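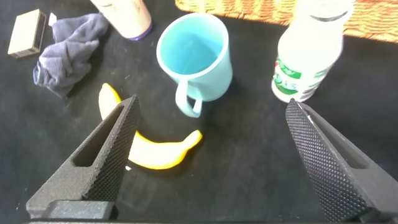 Winter Ladder, Round One: Notes from Court 5

Dec 1, 2024

Well, the winter ladder is off and running, and I have the sore calves to prove it! For anyone who missed the sign-up sheet, we have 11 players in the top group this year, all playing indoors at the Trusard courts until we can get back outside in April. I said last winter I was done with singles. I lasted until the second email.

My first match was against a lefty who joined us over the summer from the Nudasthorpe club. I had watched her warm up and thought, fine, nice smooth forehand, I can live with that. What I had not seen was the serve. She slides it so wide on the ad side that I was returning from somewhere near the bench, and by then she was already at the net waiting for whatever I could float back. I lost the first set 6-2 and most of my dignity with it.

The second set went better. I moved a big step to my left before she tossed the ball (thank you to the person in the viewing area who yelled this at me, even though you are not supposed to) and started chipping the return low at her feet. She hates that. Got to 5-5, had two break points, and then I did the thing I always do, where I see an open court and try to hit the ball through the back wall. Lost it 7-5. Good match, though, and she bought the coffee afterward.

The longest match of the round was over on the far court, where two of our regular doubles partners had to play each other. They went to a third-set tiebreak that finished 11-9, and I'm told there was a let call at 9-all that is still being discussed in the parking lot. I was only there for the last few points – lots of lobs, lots of grunting, one very nice drop shot off the frame that the winner says was on purpose.
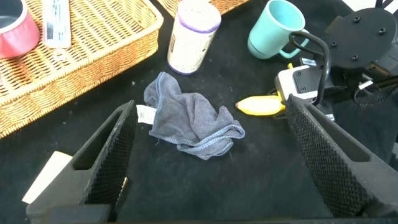
A word on the balls. We've switched to the Hyun indoor ones this season, and I've heard from plenty of you already. They do come off the court lower than what we had before. I like them, because my knees don't bend anyway and I've learned to slice everything. If you hit with heavy topspin you will probably want to drop your string tension a little. I went down two pounds and felt a difference right away, mostly on the backhand. We bought a full season's supply at a group price, and the bill came to $231, so please don't walk off with them in your bag. Open cans go back on the shelf by the front desk.

Also, scores. Please send them in the same evening you play. Both players, please, even if you lost and would like to forget it. I had one result come in three different ways last week and had to go ask.

Round two pairings are up on the board. You have until the end of the month to play, and the Kedia courts across town will let us use an hour here and there if Trusard is full, but you have to call them yourself. Their court two is the warm one. Court one has a heater that blows straight across the baseline, so bring a sweatshirt for one end and shorts for the other.

I drew the top seed. I'll be out there early practicing that low return, so if anybody wants to hit serves at me for an hour, let me know!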